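Home Publications Datasets People Contact

4. Drawer and Cabinet Opening in Simulated Homes
Last updated: December 2, 2021

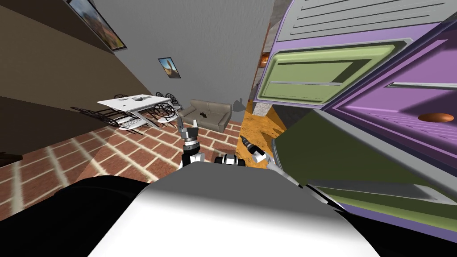
The question in this section is narrow. A two-armed mobile robot starts in a furnished room and must open one named drawer or cabinet door without displacing other furniture. We treat this as a minimum requirement for household work, as tidying, setting a table and putting away groceries all depend on it.

4.1 Setup
Rooms were drawn from the Elwood scene set, in which colors and floor materials are randomized independently of layout. Figure 3 shows one such room from the robot's side, with both arms in view and a cabinet at close range on the right. The policy was trained on 4000 simulated attempts and tested in 12 rooms held out from training. Each attempt was stopped after 50 seconds. Contact settings follow Pylypenko's earlier Lotell configuration, except that knob friction was lowered in March after grasps proved too forgiving.

Figure 3. Simulated room with dining table, sofa and cabinet. Both grippers are visible.

4.2 Failure cases
Most failures came before contact. The base stopped too close to the cabinet, leaving the arm no room to pull. Small knobs were harder than bar handles, and a slipped grasp was seldom retried. We do not consider the present controller ready for unsupervised use in a home. Transfer to the Brutow test kitchen is treated in Section 5.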